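Metal drawer cart as a drinks station, anyone else doing this?

Forum: Small Space Living > Storage and Furniture
Started by grommet_ann, June 2018

grommet_ann wrote:

Okay so I've been lurking here for ages and finally have something worth a thread. We moved into a place with a kitchen the size of a bathtub and there is nowhere to put drinks. The fridge is one of those under-counter ones and if I put a twelve pack in there we don't get to have food.

My brother Joar (Joar Haugland, some of you know him from the bike board) was clearing out his shop and offered me a gray steel drawer cart. I was going to say no! It looks like something you'd keep sockets in, because that's what he kept in it. But it was free and it fit between the stove and the door with a hand's width to spare, so now it's the drinks cart. Cans on top, openers and straws and coasters in the top drawer, tea in the one under that, dish towels below.

My questions are: do I need to put something on the metal top, and has anybody painted one of these? My husband says leave it. I'm leaning toward a dark green.

tallpaul_ wrote:

Leave it. Painting steel is a whole weekend and it chips the first time you set a can down hard. I did a filing cabinet once and it looked great until November and then it looked like a shipwreck.

Mabelline wrote:

Oh I disagree completely! I painted mine four years ago, sanded it first (really sanded it, not a lazy wipe) and used two thin coats of metal primer. It has a couple of nicks on the corners and that's it. The trick is letting it sit. I left mine in the garage for 17 days before I put a single thing on it and my family thought I'd lost my mind.

On the top, I'd do a cork liner. I got a roll from Plandura for 29 bucks and it did the cart and two closet shelves.

tallpaul_ wrote:

17 days is my point exactly.

folke_v wrote:

Hi all, Folke Viklund here, I do kitchen refits so I have opinions. No cork. Cork under cold cans gets a ring, then a smell, then you throw it out. Bare metal wipes clean in two seconds. The scuffs are fine, they're the reason to have a steel cart in the first place.

What I would look at is whether yours has a raised lip along the front. Some of these tops are dead flat all the way out and a can that gets bumped is going on the floor. With a lip you have a little insurance.

I'm going through a few of these carts for a client right now, so I can go on about them all day. The kind I like is a plain gray sheet metal top with a thin lip in front and the drawers stacked underneath, with the widest one at the top. The knob on that top drawer is small and sits in the middle, so you can hook it with one finger while you've got a drink in the other hand. Same kind of cart, with a green can and a brown and gold one:
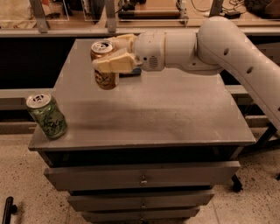
Things I'd check before you load it up

1. Is it level? Put a marble on it. If the marble goes anywhere, shim the low side.

2. Do the drawers stay shut? Old ones creep open. A bit of felt on the runner fixes most of them.

3. How close to the corner are you keeping your cans? That green one is a lot nearer the edge than I'd have it in a house with kids. I tell people a full can's width in from any side.

4. Don't stack cans more than two high on bare metal, they skate.

grommet_ann wrote:

Folke this is great, thank you! Went and checked and yes, mine has the lip. Not much of one but it's there. Marble rolled straight toward the stove, so I guess I'm shimming tonight.

And you've kind of talked me out of the cork. Sorry Mabelline!

Mabelline wrote:

No hard feelings but I've had cork down since I painted and there's no smell. Maybe Folke is buying bad cork.

folke_v wrote:

Maybe so. I've pulled a lot of it out of other people's kitchens though. If you dry your cans before you set them down, you'll probably be fine with anything.

tallpaul_ wrote:

Who dries their cans

Mabelline wrote:

I dry my cans.

pernness_pat wrote:

Can I jump in with the color thing? I love the gray, I think it makes printed cans look really nice. That coppery one and the leafy green one in Folke's picture look like they were picked out for it. If you paint the cart green, then your green cans just disappear into it. We have a Grønli cart in white and I wish every day we'd gone with raw metal, it shows every drip.

Also a tip, keep the top half empty. I know it's tempting to fill it up but you need somewhere to put the glass down while you pour.

grommet_ann wrote:

Ooh, hadn't thought about needing a pouring spot. Right now I've got it packed wall to wall with seltzer so I'll move some to the bottom drawer and find the dish towels a new home.

Does anyone know what these cost new, just so I can tell Joar what a nice brother he is?

tallpaul_ wrote:

Depends. I saw one in the Pluluris catalog for 787 and nearly fell over. Used ones go for a lot less, I paid 84 for mine at a shop sale and it came with a drawer full of hex keys.

grommet_ann wrote:

787!! For a cart! Okay he's getting a pie.

Update since I'm here: shimmed it with a folded piece of cardboard, marble stays put. Top is bare, wiped it down with dish soap. No paint for now. Mabelline, if I change my mind, which primer was it?

Mabelline wrote:

I'll look at the can when I'm home, it's on the garage shelf. Gray lid, I think. I'll message you.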